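Tadetia Kitchen, Portioning and Packing
Minutes of the open staff meeting, 15/11/2020

Present: day and evening portioning crews, packing, maintenance, front office. Funance joined by phone for item 2.

1. Last meeting
Minutes accepted with one fix: the wrist brace order was for the evening crew as well as days. Braces have come in and are in the supply cabinet, second shelf.

2. The two-arm sauce station
Great turnout for this one, and we ran well over the time set aside! The Korar order is now 800 cups per shift, and squeezing sauce into every one of them by hand is the job people ask to be rotated out of more than any other. The setup was kept as plain as possible: cup on the kitchen scale, squeeze bottle in the gripper, same kind of bottle the crew already knows.
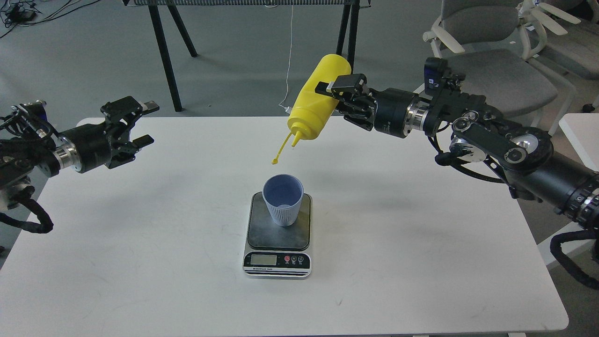

Funance went over the schedule. The trial period runs through December on the Korar order only, and hand portioning stays open for everything else. Seven people from the two crews have signed up to learn setup and cleaning, and there is room for more (please talk to your shift lead, no experience needed). Training is on paid time.

The evening crew had already tried writing out their own steps for filling a cup, and that was a wonderful piece of work. Things people do without thinking, like easing off the squeeze near the end, had never been put on paper before. The sheet will go to Funance with the crew's names on it.

3. What changes for the crews
Front office confirmed in writing that no hours will be cut during the trial. Portioners who move to the station keep their current rate, and the rate for looking after the arms will be settled before the trial ends. Several people wanted a date for that. Front office will bring one to the next meeting.

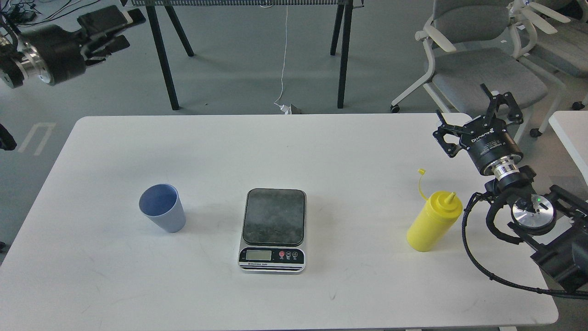 Packing asked what happens when the arms stop in the middle of a rush, and who gets the blame for the late tray. They said their line already waits on portioning most evenings, and they would like a rule that anyone at the station can call for hand filling without asking first. Agreed, with lots of nodding. Maintenance will write the rule up on one page.

Portioning raised the question of talk at the bench. Two people filling cups side by side get to chat, and one person minding a machine may not. It was agreed that station shifts will be worked in pairs for now, and the rotation will be drawn up that way.

4. Bottles, cups and scale
Discussion of the small stuff, which the crew cared about a lot. The Arumugam cups stay. The fill target stays at 49 grams, checked on the scale. 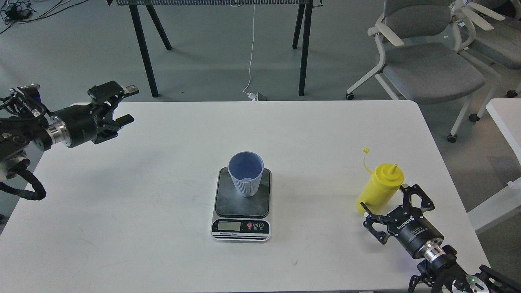 Bottle refills will be done by the person on the station and noted on the clipboard, the same as at the hand benches. Maintenance would like spare nozzle caps kept in one bin. Money approved for spares: 255 dollars.

5. Other business
Evening crew would love a second coat rack. Front office will look at the hallway space.
Locker keys: please return the old ones.

To do
Maintenance: one-page rule for calling hand filling; bin for caps.
Front office: date for the rate decision; reply on the coat rack.
Shift leads: sign-up list and paired rotation.

Next meeting in December, break room, right after day shift.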